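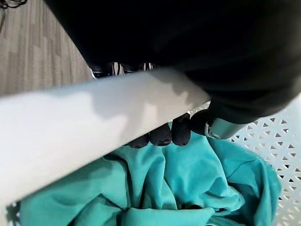 Housing and Residents' Services

Shared laundry rooms at Avdale to reopen after refurbishment

April 5, 2026

The Pristmont Housing Association has confirmed that the shared laundry rooms at its Avdale estate will reopen to residents this month, following the replacement of drainage and electrical supply in both buildings.

The rooms, which serve Doron Court and Gillies House, were closed in February after an inspection found that the original waste pipes no longer met the standard required for continued use. During the closure, residents have been able to claim the cost of using a commercial launderette. Claims for that period will be accepted for 28 days from the date of reopening and should be sent to the estate office with receipts attached.

Under the new arrangements, each household will be entitled to book 2 sessions a week. Bookings may be made at the estate office or by telephone, and a session not taken up within 22 minutes of its start time will be released to other residents. The former paper rota, kept on the door of each room, has been withdrawn.

Charges for washing will remain at their present level until the next annual review of rents and service charges. Drying cabinets, previously included in the price of a wash, will be charged separately. The Association stated that the change reflects the cost of electricity and was set out in the consultation letter sent to all tenants and leaseholders on the estate.

Several responses to the consultation raised the matter of noise in the evening, particularly from households living directly above the room at Gillies House. Machines in that building will accordingly be switched off earlier than those at Doron Court. New floor mountings have also been fitted, and sound levels will be measured again once the room is in regular use.

Residents are reminded that baskets, detergent and other belongings must not be left in the rooms between sessions. Items found there will be held at the estate office for 4 weeks, after which they will be disposed of. Dyeing of fabrics and the washing of rugs with rubber backing are not permitted in any machine.

Level access has been provided at the Doron Court entrance. A ramp for Gillies House is subject to planning consent and will be the subject of a further notice.

Keys issued under the previous system will no longer open either room. Replacement fobs may be collected from the estate office during normal opening hours on production of proof of address. The first fob for each household is free of charge.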